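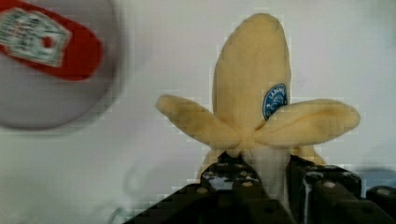
Soft toys should be mended before anyone thinks of replacing them, according to Panya Ratanaporn, and the new toy shelf at the Lullska lending library in Marín has been set up with that in mind. The shelf opened on Monday in the back room, where the board games used to be, and most of what is on it is plush.

Members can borrow a soft toy for 15 days. Fruit and vegetables have been given the two middle rows, with animals above them and puppets in the baskets on the floor. The banana, a pale yellow one with its peel folded out and a small blue label like the sticker on real fruit, is part of the fruit set, which is lent out piece by piece.

The library has lent wooden toys and puzzles for 13 years but had always turned down soft ones, mainly over washing. That changed in the spring, when the laundry Skoltasel, two doors along, agreed to take a bag from the library each week. Toys come back the next morning and are checked over for split seams and loose stitching before they go out again. Anything with a battery inside is still refused.

Money for the shelving and the first year of laundry came from a summer sale in the library yard, which raised 2,405 euros. Part of the sum has been kept back for thread, stuffing and new labels.

Yasaman Ranjbar, who runs the mending table, said the seams around small parts such as leaves, ears and peel flaps tend to go first. 'Children pick toys up by whatever sticks out,' she said. 'A few stitches on the inside and it will last another year or two.' The mending table is open to anyone on the last Monday of the month, and people can bring toys from home as well as borrowed ones. Matching thread is supplied, though those with an unusual colour to match are asked to bring their own.

Parents had asked whether a favourite could be kept for longer. The loan can be renewed once, by telephone or at the desk, unless another family has put its name down. After that the toy has to spend at least one night at the laundry – even if it is going straight back to the same house.

Donations are being taken until the end of August. Toys should be clean and no longer than the shelf is deep, and the library would be glad of more vegetables, as the fruit row is already full. Bags can be left at the desk during opening hours but should not be put outside the door.

The toy shelf is open from 9 in the morning on weekdays.

Contact the newsroom | © Omorum local news | Back to top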